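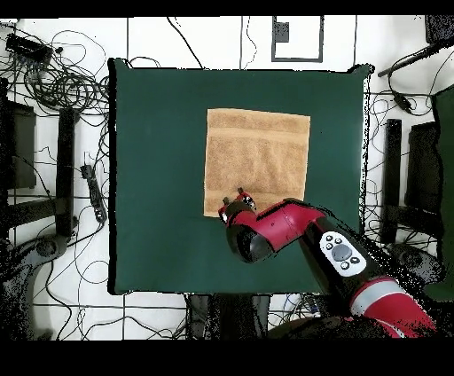

Torivberg Winter Swim and Sauna: Your Questions
Last updated December 11, 2003

Do I need to be a strong swimmer?
Not at all! Most of us get in, gasp, bob about near the ladder and get out again. If you can tread water calmly you'll be fine. The inner bay at Eide is sheltered, and you can stand up for a good part of it.

How cold is it, really?
Cold enough to make you swear in front of your nan. The lake sits at 11 degrees in early fall and drops steadily from there. Come a few times before the snow arrives and your body gets used to it far quicker than you'd think. Jessie Munro started in the dead of winter and loved it, but she grew up jumping off wharves.

How long should I stay in?
Your first time, a minute is plenty. Get out while you still feel good. You keep cooling down for a while after you leave the water, so the shivers often show up once you're dressed and pouring your tea.

What should I bring?
Bathing suit, toque, wool socks, something on your feet for the rocks, a hot drink and two towels. One is for sitting on in the sauna, the other is for drying off, and you'll be very glad you kept them apart. Old towels are best, the thicker the better.

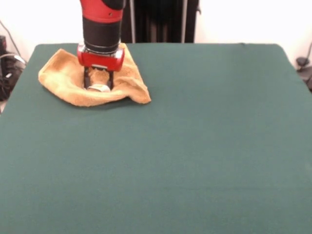 Wear clothes with no buttons if you can. Numb fingers and shirt cuffs are a terrible mix. Lay everything out in the order you'll put it on, top layers first.

Where do we meet?
At the Esel landing, where the gravel road ends. It's 7 kilometres from the Indness turnoff and there's room to park along the fence. Please leave the boat ramp clear.

How hot is the sauna?
Up to 100 on the top bench, in Celsius, and it's a lovely soft heat because the stove burns birch. The lower bench is much milder and that's where the best conversations happen. Tuva Løken lights the fire an hour before we swim, so if you turn up early you can help carry wood.

Can I bring my kids?
Yes please, if they're eight or older and you're in the water with them. Lower bench only for the young ones, and short visits.

Should I check with a doctor?
If you have a heart condition, high blood pressure or asthma, or if you're pregnant, yes, before your first dip. No alcohol beforehand for anyone.

Is there a fee?
Two dollars in the jam jar for firewood. We've run this way since the winter of 2000 and the jar has kept us in birch the whole time.

When does the season end?
We keep going until the ice goes out, usually in April, and finish with a potluck on the shore. Bring a chair. The salmon chowder goes fast.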